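Treltwood Help Exchange
Print this page | E-mail this page

Dual-arm kitchen cell: right gripper drives into the worktop during the return move, simulation only

Posted by fenwright_k, June 2025

I am running a two-armed robot in a simulated kitchen on Fevance. The job is simple enough: right arm goes to the worktop, picks up a small item, lifts, returns to the start pose. The left arm is parked for the whole run.

The pick itself gives no trouble. The fault comes on the return move. In a proportion of runs the right gripper travels along the worktop at the height it had for the pick, then the fingers sink into the stone. The contact solver responds with a very large force for a few steps and the arm is thrown upwards. After that the joint limits trip and the run is stopped.

Details, in case they matter:

Runs in the last batch: 1644
Stopped by the joint limit check: 920
Planner: the stock one, with the Carnegie collision checker switched on
Physics step and control rate: both left at default
Contact force limit: 4000 N, and it is exceeded at the moment of the throw

What I have already tried. Halving the arm speed made the throw smaller but did not change how often it occurs. Raising the worktop friction made it worse. Turning off the left arm altogether made no difference, so I do not think the arms are meeting each other. I have checked the joint angles against the log and they agree with what was commanded up to the first contact.

The planner reports the path as clear every time. That is the part I cannot follow. If the worktop is in the collision world, the path should be refused.

I need to move this to a real arm in August and I am not willing to do so while the checker is passing paths that go through a solid object.

Helpful: 12 | Share

ossett_controls

Your planner and your physics engine are probably not using the same worktop.

Many room models carry two shapes for each item of furniture. One is the visual mesh, the surface you see drawn. The other is the collision shape, usually a box or a set of boxes. The physics engine may take its collision boxes from the scene file while the planner takes its own from a separate list. If the two were exported at different times, or if one has a scale or offset the other lacks, the planner will pass a path that the physics engine then rejects with force.

To test this, do the following in order.

1. Stop the simulation and put the right gripper fingers just clear of the worktop, by eye.
2. Ask the planner for the distance from the fingertips to the nearest object. Write it down.
3. Ask the physics engine for the same distance.
4. Repeat at the near corner, at the middle and at the far end of the worktop.

If the two figures differ by the same amount everywhere, you have an offset. If the difference grows along the length, you have a scale or rotation error. If the planner returns the distance to the floor, the worktop is missing from its list altogether.

Worktops that turn a corner are a common source of this. A single box cannot follow the turn, so the exporter either fills in the corner or leaves part of it out. If it leaves part out, the planner sees open space there.

Separately, your force limit is doing nothing useful as it stands. It is exceeded in the same step as the throw, so it can only report the event. Put a check on fingertip height as well, and stop the arm when the height falls below the worktop surface plus a margin. It will not cure the fault but it will stop the run before the solver reacts. On the real arm you will want that check in the controller and not in the planner.

Helpful: 9 | Share

millrace

had the same thing. add a waypoint above the counter before the return move and it goes away

Helpful: 2 | Share

ossett_controls

A waypoint will hide it. The planner will still pass a bad path the next time the start pose changes. By all means add one, but after the shapes agree.

Helpful: 5 | Share

fenwright_k

Thank you. I have run the distance test. At the far end the two figures match. At the near corner the planner reports more clearance than the physics engine does, and the difference is larger than the thickness of a fingertip. The planner's list has the worktop as one box, and the box stops short of the corner. The room came from the Ukarwood set and I had taken the collision list as supplied.

I have added a second box for the return section and the planner now refuses the old path. I have not yet run a full batch. The three views below are from the same set-up — the worktop corner shows in the second and third. 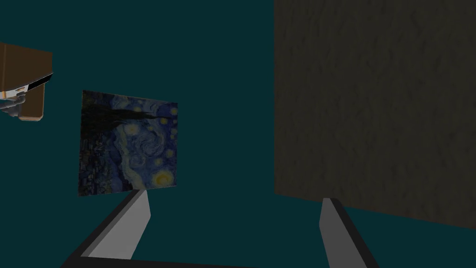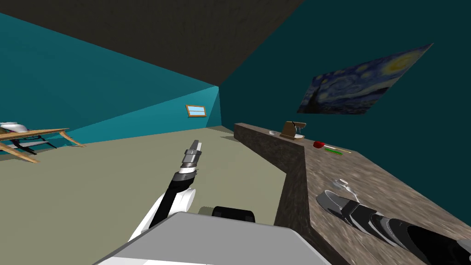
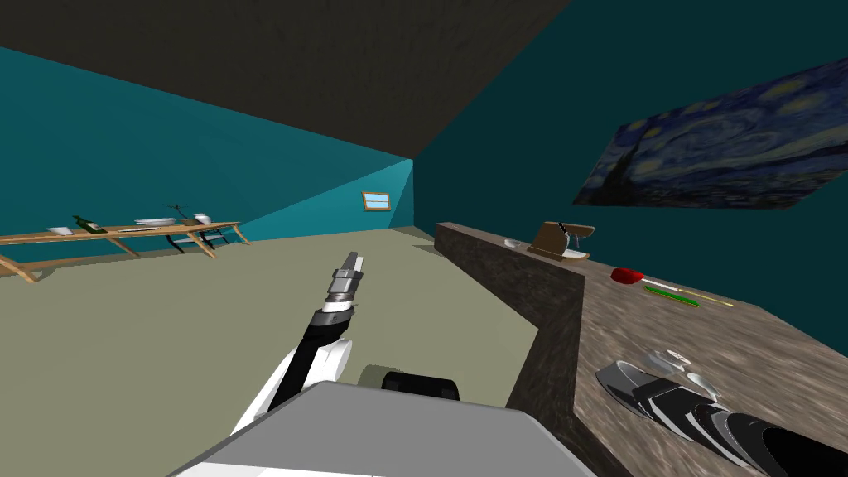 ossett_controls asked whether the second box overlaps the first or only touches it, and advised an overlap, as a fingertip can pass a seam between two boxes if the planner checks the path at coarse intervals. The interval should be smaller than the thinnest part of the finger. It was also suggested that the full batch be run with the same random seeds as before, so that each stopped run can be compared with its repeat.

Helpful: 4 | Share

3 comments | 7 shares
Print this page | E-mail this page

Related items
Planner reports clear path but arm stops on contact
Setting a fingertip height check in the controller
Fevance: visual mesh and collision shape out of step
Parked arm drifts during long batches
Choosing a path checking interval for thin grippers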